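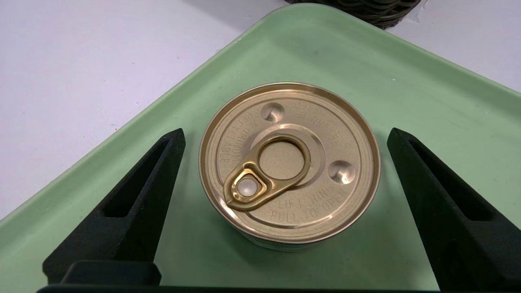
Ticket: pull ring comes off before the lid opens
Status: waiting for reply
Product: Bellasard short cans, gold lid, bought from Adwood

Hello support,

I am writing about the ring pull lids. We use these cans in our kitchen for the lunch service and we open 60 of them in a month. In the last box, 8 rings broke off in the hand and the lid stayed closed. The older boxes did not give us this problem.

The lid says LIFT RING PULL TO OPEN, and we do it in this order. I also tried these things before I write to you:

- Lifted the ring slowly with a spoon handle under it. Two more rings broke.
- Left the cans out of the cold room for 30 minutes. No change.
- Used a normal can opener on the top. It slips, the rim is too round for our model.
- Used the opener on the bottom side. It does not catch there also.

The cans are not dented. I checked the rims before opening.

My questions: is there a correct angle for the first lift? And can the closed ones be returned without the ring?

Reply from Adwood support, 11:30

Thank you for the clear list. Please lift the ring only until you hear the small crack, then stop, and pull back toward you in one movement. If the ring is bent up and down several times it becomes weak at the rivet. Unopened cans without ring can be returned with the box label. Please do not use a knife on the lid.

Update from customer

I tried your way on 11 cans. Ten opened well, one ring broke again. So it is better, but I think some rings in this box are weak. The box label has the word Kenum under the barcode, maybe this helps you. The lids can go in our metal bin, the text on them says ALUMINUM RECYCLABLE, but please confirm if the can body goes in the same bin.

I keep the broken ones on the shelf until you answer.

2 people have this problem | 3 comments | Share

We use cookies to remember your tickets. Accept | Settings

Contact | Copyright Adwood | Back to top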